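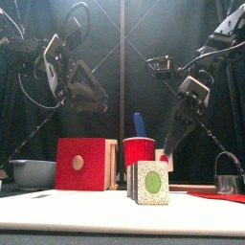 Wonitholm Adult Literacy and Library Outreach
Progress Report to the Kotian Foundation
Submitted by Shobha Varghese, Program Manager
18 Apr 2018

Purpose of the Report

This report covers the first half of the grant period for the Evening Reading Program, which the Foundation supports at the Wonitholm main library and the Puston branch. It describes enrollment, teaching, staffing, and spending to date, and sets out two changes for which we request the Foundation's approval. A full financial statement has been sent separately to the grants office.

Enrollment and Attendance

The grant agreement set a target of 400 enrolled adult learners by the end of the grant period. At the close of the half-year, 254 adults had enrolled at the two sites. Enrollment at Wonitholm has been steady from the opening weeks. Enrollment at Puston was slow at first and improved after the evening start time was moved later to suit the shift change at the Divon packing plant, where many of the learners work.

Attendance has been less even than enrollment. Learners in the beginning reading group attend most regularly. Those in the test preparation group often stop coming once they have a test date and return only if they need to repeat a section. We have therefore begun to record these learners separately, so that a person who leaves after passing is not reported in the same way as a person who drops out. The revised attendance form was shared with the Foundation's program officer and is now in use at both sites.

Instruction

Classes are offered at three levels: beginning reading, reading for work and home, and test preparation. Tutors report that the second level has the widest range of ability. Some learners can read a newspaper article but have difficulty filling in a form, while others are comfortable with forms they know and cannot yet manage longer text. Lesson plans for this level were rewritten over the winter and now use short readings on leases, medicine labels, school letters, and pay stubs.

The reading lists were also reviewed. Several titles purchased in the first order were written for children, and learners told us plainly that they did not wish to be seen reading them on the bus. These have been transferred to the children's room. The replacement titles are short novels and biographies for adults in large, clear type, and they are borrowed more often than any other part of the collection.

Staffing and Tutor Training

The program employs six part-time tutors. One position at Puston was vacant for part of the winter, and the beginning group there was combined with the second level until it was filled. This arrangement was not satisfactory. Two learners asked to transfer to Wonitholm during that time and have remained there.

All tutors have completed the introductory training required under the agreement. A further session on teaching adults with suspected dyslexia was postponed when the trainer became unavailable, and it will now be held in May. The cost remains within the training line.
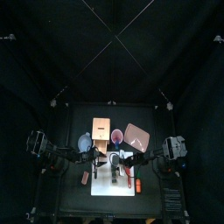 Facilities

The Puston branch continues to provide its upstairs reading room at no charge. Heating in the room was unreliable in the colder months, and classes were moved to the ground floor on several evenings. The branch has asked the town to repair the system before next winter. At Wonitholm, the program now shares evening hours with the citizenship class, and the schedule for both has been posted at the front desk.

Spending

Spending is below budget in salaries, owing to the Puston vacancy, and slightly above budget in books and printing. No other line differs from the approved budget by an amount that must be reported.

Changes Requested

First, we ask to move part of the unspent salary funds to child care during class hours. In exit interviews, the lack of child care was the reason most often given for leaving. 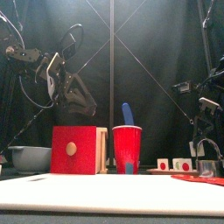 The amount requested would pay for one child care worker at each site for the remainder of the grant period. Both branch managers have agreed to the use of their story rooms for this purpose, and the library's insurance already covers the activity.

Second, we ask to extend the final reporting date by one month. The state releases test results after the present deadline, and a report filed on the original date would leave out the last group of test takers.

We would be grateful for a decision on both requests before the summer schedule is printed. Questions may be directed to Shobha Varghese at the Wonitholm main library.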